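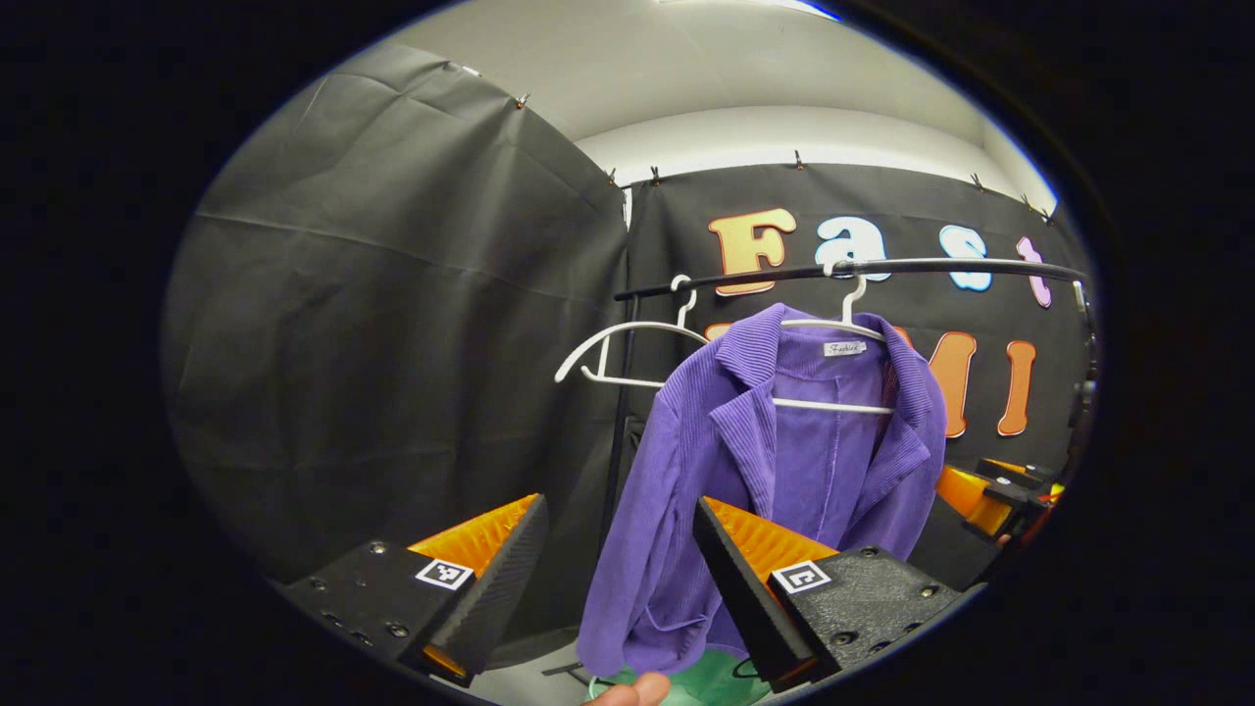 The Weight of a Rail

Corduroy is a pile fabric, and pile has a direction. Hang a jacket badly for one winter and the ridges at the shoulder flatten into a shine that steam will reduce but seldom remove. Most of the damage that arrives at Rasha Aoun's repair bench was done at home, on a hanger, between seasons.

Aoun runs Mosquera, a two-room clothing repair shop, and keeps a ledger of what comes through the door. Of the 52 corduroy pieces she took in between January and the end of summer, 14 had worn through at the elbow or cuff, the failure most owners expect. The largest group had distorted shoulders, collars that no longer rolled, or both.

"People bring it in for a missing button," she said. "I look at the shoulder first."

The mechanics are simple. A jacket on a hanger is carried by two short lengths of cloth, one on each side of the neck. The sleeves pull outward and down. A wide notched collar adds weight at the back of the neck and along the front opening, and when the jacket hangs unbuttoned the lapels fall open and the fronts drift apart. On a thin plastic hanger the load falls on a narrow edge. A molded hanger with broad ends spreads it out, but only if it matches the width of the garment. Too wide, and it pushes a bump into the top of the sleeve. Too narrow, and the shoulder folds over the end.

Aoun measures across the back, seam to seam, and picks a hanger slightly shorter than that. She fastens the middle button before hanging anything with a heavy collar. She will use a plain plastic hanger for a day or two, for airing or sorting, and has a box of them under the bench.

The rail gets less attention than the hanger. Nazma Karunaratne fits out wardrobes under the name Rorier and spends a good part of each job replacing rods that have sagged. A rod held only at its ends bends most in the middle, and doubling the span while keeping the same load per foot increases the bend sixteen times. Freestanding racks with thin tubing show it early. Once there is a dip, hangers migrate toward it, sleeves crowd, and the pile gets pressed from the sides as well as from above.

Her remedy for a closet is a center bracket. For a freestanding rack, where a bracket is rarely possible, she puts coats and jackets near the uprights and shirts in the middle. Empty hangers come off the rail. Left in place they twist, and an arm turned sideways can catch a lining or drag across the ribs of the next garment -- a small thing, repeated every time someone reaches in.

Both women are particular about dust. Corduroy holds it in the channels, where it works as a mild abrasive. Aoun brushes with a soft clothes brush, up the ribs first to lift the pile and then down to lay it. She does this before storage and again after, and she doesn't brush damp cloth. Dark cotton sheets make a good cover for an open rack if they have been washed enough times to stop shedding dye. Plastic covers are the usual mistake. They trap moisture, and cotton corduroy takes it up readily.

For flattened shoulders, she steams from the inside, holding the iron clear of the cloth, then brushes while the fabric is warm and leaves it on a padded form for eight hours. Pressing from the face side crushes the ribs further. If a press is unavoidable, she lays the jacket face down on a scrap of the same corduroy so that the ridges have somewhere to go.

Purple, wine and bottle green show shine sooner than tan does, in her experience, and she checks them under a side lamp before quoting a price. A shoulder that still reads as two colors after steaming goes back to the owner with a note pinned to the sleeve and no charge for the work.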